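Kitchens > Small Appliances > Galleries > The Microwave on the White Counter

The Microwave on the White Counter

We moved the small microwave into the Mellton kitchen in October, and it has stayed on the white counter ever since. It is the plain kind with knobs and no keypad. People who rent the kitchen keep asking how it works and what fits in it, so this page puts the answers in one place, with pictures.

The first thing to know is the lower knob. That one is the timer. There is a flat round button under it, and pushing the button opens the door. New users tend to pull on the door first. Push the button.
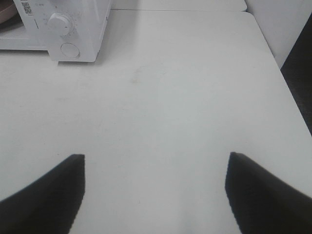

Prasetyo Oei wrote in to say that he would have liked a keypad, and that he never trusts a knob for anything under a minute. His advice is to turn it well past the time you want and then bring it back. He does this with every dial timer he uses and says it has saved him a lot of cold soup.

I tried it his way and it works well enough. For short times I still stand next to the oven and open the door when the food is ready. After that the timer needs to go back to zero by hand, or it will run on with nothing inside the next time the door is shut.

The door swings out to the left and needs a good bit of counter to itself. Keep mugs and cutting boards off that side. We used to have the bread box there and it got pushed along a little every day until it ended up by the sink.

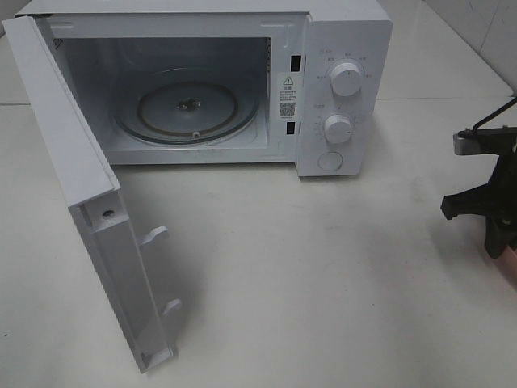

Cleaning is done at the end of each booking. Lift the turntable out with both hands and wash it in the sink with dish soap. The roller ring comes out too, and crumbs collect under it more than anywhere else. Wipe the floor of the oven with a damp cloth — no scouring pads — and dry it before the ring goes back in. When the turntable is back, give it a slow turn by hand. If it rocks, it isn't sitting on the hub.

The label next to the opening is in Chinese. Syahrul Subramaniam typed up an English sheet with the timer and power settings, and it is in the top drawer with the Clistard kettle booklet.

For plates, use something round and fairly small. A dinner plate with a wide rim can catch on the wall as it turns, and then the food heats on one side only. We keep 5 plates on the low shelf that are the right size, and they can all go in the oven. Anything with a metal edge can't. 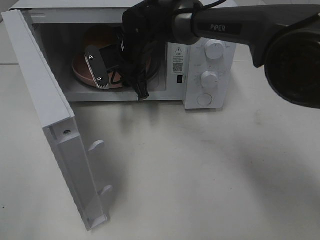 Leftover rice does best with a spoonful of water and a loose cover. Two minutes is usually enough for one plate, then a stir, then one more if it needs it. Soup goes in a bowl filled no more than halfway. For softening butter, 200 grams cut into cubes takes less time than a whole block and doesn't melt in the middle.

Leave the door open for a few minutes after heating anything with a strong smell. Fish and curry are the usual ones. A bowl of water with a slice of lemon, heated until it steams, takes care of most of what is left.

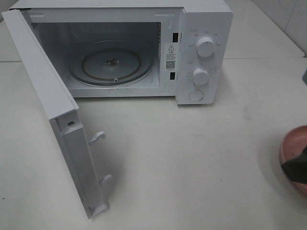

Door open, turntable in place. Timer on the lower knob, door button below it.

The Kermani toaster oven and the hot plate will get their own gallery when the shelf for them is up.

Contact: Mellton kitchen desk, extension 446 | Copyright Mellton Kitchens | Back to top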